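Unit 4 – Small Hardware: Key Rings and Clips

Read before the August practical. Bring the Collado parts tray and your own label sheet.

## Passing and hanging small items

A split ring on its own is awkward to hand over. It is thin, it turns in the fingers, and most people end up holding it by the edge. A ring with a flat clip attached is easier. Hold the clip near its upper end and let the ring hang under it. The person receiving it then has a free part to take, and any keys stay pointing down.

The same rule applies when you hang a set on the Vusetti board. Clip first, ring below, tag facing out.
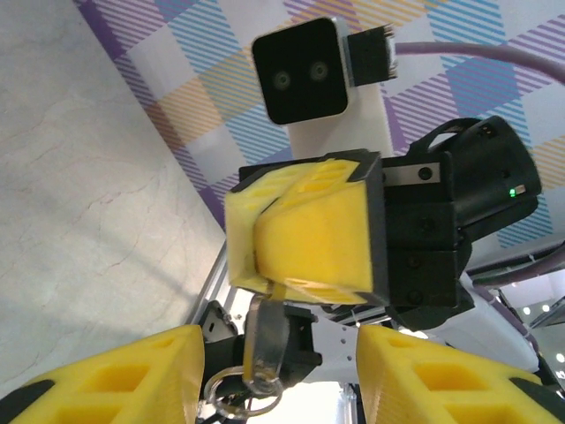 ## Sorting the tray

The Plumora stockroom list has 338 key sets on it, and the full hardware list runs to 3,438 lines. You will work with one drawer only.

1. Separate rings with clips from plain rings.
2. Open and close each clip twice. Put stiff ones in the repair cup.
3. Check that the ends of each split ring lie flat – a raised end catches on cloth.
4. Write the tag number on your sheet before you hang the set.

## For next time

Read the Likaseck notes on tags, pages on numbering only. Numbers up to 1,000 go on the small round tags, and anything higher goes on the long ones.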